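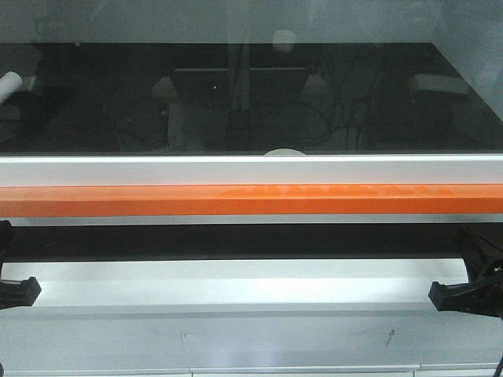

Nestix (handling cell)

Nestix is a benchtop handling cell built by Havier for work with small containers such as jars, tubes and vials. It consists of a robot arm with a two-finger gripper, a cabinet that serves as the base, a dark work surface and a controller running Codimia software. The cell is used mainly in packing trials and in training rooms, where the parts being handled change often and the setup has to be repeated by different operators.

Layout

The arm reaches in over the work surface from the side. Its working area is smaller than its full reach, as the back wall of the enclosure limits how far the wrist can turn. Parts are normally kept at least 165 mm from the back wall so that the gripper can be brought down at an angle without touching it.

The gripper, a Mao type, has dark curved fingers that narrow toward the tip. A camera at the wrist looks out past the fingers, and a fixed camera covers the work surface. The two views are used together during setup: the fixed view for placing the arm, the wrist view for lining up the fingers.

Power and cabling

The cell draws its power from a single outlet. Havier's installation sheet asks that the outlet stay within sight and not be blocked by stored boxes. Extension cords are allowed for short trials only.
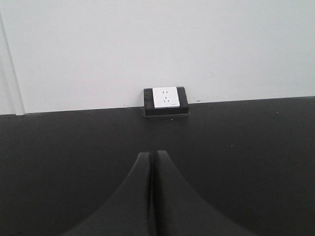
Wrist camera view of an outlet at the foot of the wall, with the gripper fingers in the foreground.

Cables on the arm are left with enough slack for a full wrist turn. A cable that is too short pulls on its connector at the end of the turn, and one that is too long can sweep parts off the work surface. The usual check is to run the wrist slowly from one limit to the other with the work surface cleared, watching the lowest point of each loop. Ties are trimmed flush and placed on the straight sections of the arm, never at a joint.

Setup

Before the first run the cabinet is leveled and the arm is sent to its home position. The operator then closes the gripper with nothing between the fingers and stores that position in Codimia as zero. If a gap shows at one tip and not at the other, the finger screws are loosened, the fingers squared up and the screws tightened again. The zero is always stored after this step, even if the fingers moved very little.

Camera alignment follows. A flat target is laid on the work surface and viewed from both cameras, and Codimia works out the offset between them. Strong reflections from glossy panels can spoil the result – most sites dim the room lights or cover the panel with matte card while alignment is under way.

The last step is a grip test. Round containers are harder to hold than square ones, and a screw cap adds a second diameter. Operators set the grip width for the container body first, then raise the force until the container can be lifted and tilted without slipping. Clear containers need extra care with the cameras, which may pick up the surface behind them. 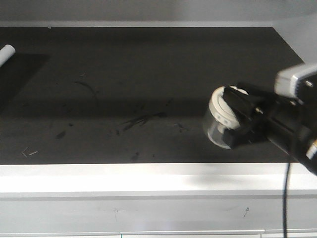
Gripper holding a clear plastic jar with a white lid just above the work surface.

A full grip test is 230 lifts. Dropped parts are logged by Codimia along with the finger position at the time, and a container that is dropped more than once is tested again at a different height.

Maintenance

Routine care is light. The work surface is wiped at the end of the day with a damp cloth, and loose metal bits such as staples are picked up by hand, as they can scratch both the surface and the containers. Scuffs on the surface do no harm unless they fall where the fixed camera looks for a part.

Every 14 days the finger screws are checked and the zero position is stored again. The finger surfaces are cleaned at the same time. Solvents are avoided, and worn fingers are replaced as a pair.

Software

Version 2 of the Codimia cell package, released on 2/16/19, added the stored zero position and the drop log. Earlier versions required the zero to be entered again after each restart. Cells shipped before then can be updated, but camera alignment has to be repeated afterward.

See also

Robot end effector
Camera calibration
Pick and place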